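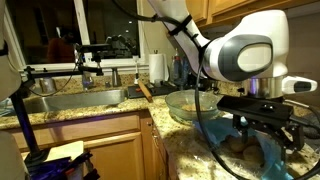

Get the schedule in writing before the arm goes live, was Kilian Holzer's first reply when this thread was opened, and I have moved the full post up here so the answers make sense.

Robot arm coming to our prep kitchen, what happens to the morning shift?
Posted by Agathe Bouvier, 2019-11-15

I work mornings at Clendau, a small catering kitchen that does rolls, sandwiches and cold plates for offices. In July the owner told us she was looking into a robot arm for the bread side. It would pick up rolls and put them into trays. The first trial weeks are now on the calendar.

There are four of us on mornings. The owner says no jobs will go, but she also says two people will be "freed up" and she hasn't said for what. On a normal day we send out 1330 rolls, so the bread side is most of the shift for whoever is on it. I am not against the thing. I have bad wrists and would be glad to stop packing. What I want to know is what the days look like once one of these is running, and what I should ask before it starts. Has anyone been through this in a food job?

Kilian Holzer

Get the schedule in writing before the arm goes live. Ask for three months of it if you can. We had one put in at Hademeck, on packing, and the hours stayed the same on paper but the start times moved. The arm had to be set up and checked before the first order, so one person came in at 4:30 and that person was me. No extra pay for it until we asked.

Other things I would ask:

Who stops it when something goes wrong, and is that person allowed to leave it stopped?
Who cleans it, and is the time for that on the schedule?
If the arm is down, do you still have to make the day's number by hand?
Is there training, and is it paid?

The third one matters most. Ours was down a lot in the beginning. On those days we were one person short, with that person already moved to deliveries, and the orders were due at the same time as always. After a few weeks the manager agreed to keep a second packer on call.

The packing itself did get lighter. I used to go home with sore hands and that mostly stopped. What you get in exchange is a lot of standing and watching, and walking over to fix a tray that is a little crooked. Some people liked that. I found it dull and asked to go back on dough – they let me.

As for "freed up," ask her to name the task. At our place it meant labels and phone orders, which was fine, but it took a month before anyone said so.

Virgilio Enriquez

they always say no jobs will go. start looking now

Deok-su Jeon

I don't agree with Virgilio, at least not as a rule. It depends on whether the orders are growing. Where I am, nobody was let go, but when one woman retired her place was not filled. You can see that as good or bad.

One thing to add to Kilian's list. Soft bread is harder for these machines than boxes or cans. Ask if the trial uses your own rolls in the bags you really use, or only samples from the seller. Ours was shown to us with a firm roll and then had trouble with the soft ones, and it was the morning crew that spent weeks sorting that out. If they want you to help with the trial, your notes on what it drops or squashes are work and should be counted as hours.

Also tell her about your wrists now. If somebody has to move to the arm, it is easier to give the spot to a person who has already asked for it.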